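**Ticket 2777: key board demo stalls between picks (open day)**

Opened by: Tamara Moldovan, November 2023
Site: Preltlow, demo room 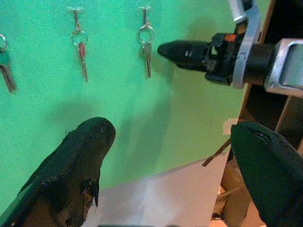
The demo ran fine during setup. Once visitors were let in, the left arm started stopping short of the hook and waiting until the cycle timed out. The right arm kept going. Log shows error 3870 each time.

**Tried so far**

- Restarted the Tranoment controller. Ran for roughly 80 cycles, then same error.
- Swapped the arm cables at the cabinet. Error stayed with the left arm, so not the cable.
- Re-taught the approach point for the red-headed key. No change.
- Turned off the overhead spots. Error went away. Turned them on again, back within 2 cycles.

**Reply from Mullari support**

Split rings can throw glare into the wrist camera. Lower the exposure on the left side and save it as a separate profile. Default gets reloaded at power-up, so check it each morning.

**Update**

Exposure lowered, spots back on. No 3870 through the last two visitor groups. The finger covering on the left gripper is torn and needs replacing. Lazăr has the part number.

Leaving open until the new covering is on.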